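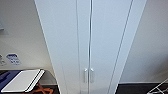 El programa de lectura en casa de Hanov cerró octubre con 400 préstamos, 100 más de los previstos en la solicitud. Los lotes se preparan los martes y salen hacia Vorneo y Lyimo en el coche de la asociación. El material en reserva está en un armario blanco alto, de dos puertas; falta terminar el inventario de los títulos en letra grande, que entregaremos con el próximo informe.

De las nueve familias que pidieron audiolibros, siete ya los reciben. Las otras dos esperan reproductor. La compra está aprobada y el proveedor de Cuvholm ha confirmado el precio.
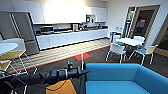
Sofá azul, local de Hanov.

Las sesiones de lectura en voz alta se mantienen a las 17:00. En Lyimo la asistencia bajó al cambiar el horario del autobús y proponemos adelantarlas media hora.
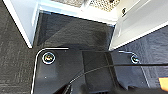 Kerubo Shemweta pide que el adelanto se aplique también en Vorneo, donde varios lectores dependen de la misma línea, y que se avise por carta antes de hacerlo.

En cuanto al gasto, quedan 900 euros de la partida de transporte. Solicitamos pasar una parte a encuadernación,
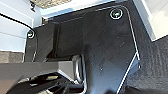 con cargo al mismo ejercicio y sin modificar el total concedido. Los presupuestos del taller van en el anexo 2. Necesitaríamos respuesta antes del siguiente pedido de libros.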